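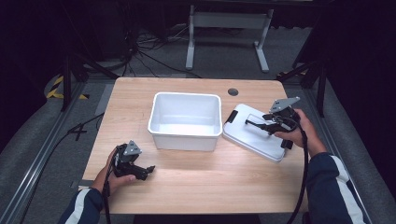

White storage bin with its lid off, on one of the worktables.

Kuvwood Seed Library
Progress report to the Givo Fund, 9/3/24

Dear friends at Givo,

It has been a full and happy spring and summer here, and I have been looking forward to sitting down and telling you about it, though as usual I have left it until the tomatoes are ripe and every surface in my kitchen is covered with them. Please forgive any seeds that find their way into the envelope with the paper copy!

When we wrote to you in February we had just opened the seed library for the season in the back corner of the Sustden branch, with two card catalog drawers and a good deal of hope. Your grant had been in the bank for a few weeks, and the first thing we bought with it was packets, the small brown kind with the gummed flap, in a case of 900. We thought that would see us through two years. We ran out before the end of June. By the time we closed the books on the lending season, members had taken home 905 packets, the last five of them folded out of graph paper by a very patient person at the front desk.

Beans and lettuce went fastest, as they do everywhere, I suppose. What surprised us was how many people wanted flowers for cutting (zinnias most of all, and then cosmos), and we had not set aside nearly enough. We also had steady requests for okra, which none of us had ever grown. A member whose family has grown it for years brought in a jar of her own seed and gave a little talk about it on a Saturday morning, and people stayed so long afterward asking her questions that we were late locking up.

Membership now stands at 113 households. We don't charge anything to join, and we don't scold anybody who fails to bring seed back in the fall, but we do ask, and we have tried to make it easier. The return slip has been cut down to four lines: what it is, where you grew it, what year, and anything we ought to know. That last line has given us some of our favorite reading. One slip for a winter squash just says "tastes like nothing, keeps forever."

You asked in your last letter how we were getting on with storage, and this is the part I am most pleased to report. The old arrangement was shoeboxes, and the shoeboxes were no good. We lost most of a pea collection to weevils last year, and the summer humidity was hard on the onions, which don't keep well at the best of times. We have now moved everything into lidded plastic bins, sorted by plant family, with the packets standing upright inside glass jars and a bag of drying beads in each jar. The bins live on the north side of the workroom, well away from the radiator. We test a pinch of every lot on damp paper towels before it goes back out, and anything that comes up poorly goes into a free box by the door marked "sow thick."

We held 7 workshops, two more than we promised you. Seed starting and tomato saving filled up within days. The one on hand pollinating squash was thinly attended, mainly on account of its starting at six in the morning, when the flowers are open, and I still think it was the best of the lot. We would like to run it again with coffee.

Not everything went to plan, and I would like you to hear that from us too. The demonstration bed on the Mizuno side of the parking lot was planted three weeks late while we waited for a water hookup, and the carrots we had meant to leave in for seed never amounted to much. We have since mulched it heavily and will try biennials there again, starting with parsnips. The printed growing guide is also behind. The text is finished, but the planting chart was drawn up for the wrong frost date and has to be done over. We hope to have it at the printer by winter.

As for money, the packets, jars, bins and drying beads came in under what we had budgeted, and the soil for the demonstration bed came in over, so the two have very nearly evened out. The printing funds have not been touched. A full page of receipts is attached behind this letter, along with the workshop sign-in sheets.

Between now and the next report we will be cleaning and sorting the fall returns, which are already arriving in yogurt tubs and old envelopes and, in one case, a sock. Cleaning evenings are every other week in the workroom, and you would be very welcome at any of them. Bring an apron, and a sieve if you have one.

With our warm thanks,
The Kuvwood Seed Library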